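Speaker notes: Two Hundred Bedrooms
Kirnon meetup, 12 June 2021
22 minutes, then questions. Water is behind the lectern. Do not knock it over again.

OPENING (title slide up, 1 min)

Wait for the door to stop banging.

Thanks for coming to hear about tidying up. I have been paid to think about tidying up for longer than I care to say, and my own desk is still a disgrace. My project is called Kukoso. We collect examples of people handling ordinary things with hand-held grippers, and we hand those examples to the people who train the models. If the model later folds a towel, they get the paper. If it throws the towel on the floor, they call us.

Pause here. If they laugh, go on. If they don't, go on faster.

SLIDE 2: What we thought we were collecting

Our first plan was written in January and had a table in it. One table, bare top, one object on the left, one bowl on the right. Pick up object, put in bowl. We did that 2778 times and got a model that was superb at our table.

Then we moved the bowl.

Let the chart do the talking. The drop is easy to see from the back of the room. Mention that the axis starts at zero, because somebody in the second row always asks.

SLIDE 3: What we collect now

Homes. Beds, couches, kitchen counters, the chair where clothes go when they are too clean to wash and too dirty to put away. We have a target of 200 homes and have finished 149. The remaining ones belong to people who keep meaning to call us back.

Rules for the person holding the grippers:
Leave the room the way you found it.
Work with the things that live there.
Start with both grippers open and in view.
If you drop something, pick it up and keep going.
Don't talk to the grippers. (Say this one straight. It needed to be written down.)

SLIDE 4: Drops

Spend time here, it is the part they'll argue with.

For the first few weeks we threw out every take with a drop in it. It felt professional. The take where the spoon hits the floor looks like a mistake, and you don't ship mistakes to a customer. But the thrown-out takes were the only ones that showed how a person recovers. So the model had never seen a dropped spoon. When it dropped one, it closed its fingers on the air where the spoon used to be and carried the air to the drawer with great care.

Play clip. Eleven seconds is too long, so talk over the end of it.

Now drops stay in. They get a tag. What we still throw out: takes where the tracking is lost, takes where a face shows up, and takes where the dog wins.

SLIDE 5: Soft things

Rigid objects are the easy money. A carton has corners. You can miss by a little and it forgives you. Cloth forgives nothing. You pinch it in the middle and the two ends go off and have lives of their own, and the shape you have now is one you will never see again. Snack packets are their own misery: slippery, half air, and they change shape when squeezed.

Our labelers at Candmont asked for a list of cloth states. We sent them five words. They sent back a spreadsheet with far more than five, and a note asking whether "crumpled" and "bunched" were different. We had a meeting. They are different. I could not tell you how, and I was there.

What helped: we stopped naming the shape and started naming what the hands were trying to do. Lift, spread, fold, move out of the way. People agree on that much more often.

If short on time, cut the next bit.

Side story, the Palaniappan bench. That's our in-house test rig, named after the street the old office was on. We score every new model there on the same set of soft items, washed on a schedule. One week all scores fell. We spent days in the code. The laundry had switched fabric softener. Now softener is a line in the test record, right under software version.

SLIDE 6: Two hands

With one gripper, people get clever in ways you don't want. They push things against a wall, or scrape them to the edge of the bed and catch them. Fine tricks, but you end up with a model that goes looking for a wall.

With two grippers the first hour is comedy. Everyone freezes one hand and works with the other. We don't keep that first hour. After that the second hand starts to help without being asked, and that's when we start saving.

Ask the room who has tried the pair at the demo table. Somebody will have. Ask how their wrist feels.

SLIDE 7: What I'd do over

Go into homes from day one.
Keep the failures.
Write fewer rules and read them out loud to a stranger before printing them.
Budget for batteries. Then go back and budget again.
Never promise a number of homes to anyone with a calendar.

LIKELY QUESTIONS

Can you just simulate it? Some of it. We've tried with blankets. The simulated blankets were very well behaved, and I'd like to buy one.

Do you pay people? Yes, by the session, drops included.

Is the data open? A slice of it, after the home owners sign off. Point at the address on the last slide. Check that the address is on the last slide.

When will it fold my laundry? Smile. Take the next question.

LAST SLIDE (leave up during questions)
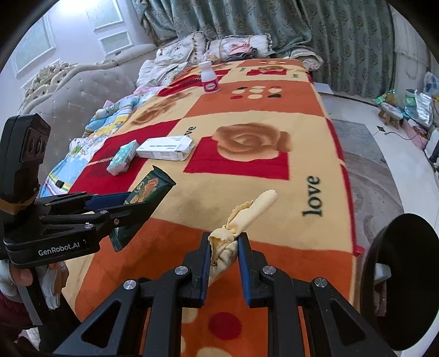
Soft things, two hands: a pinch of cream fabric in one gripper, a snack packet in the other.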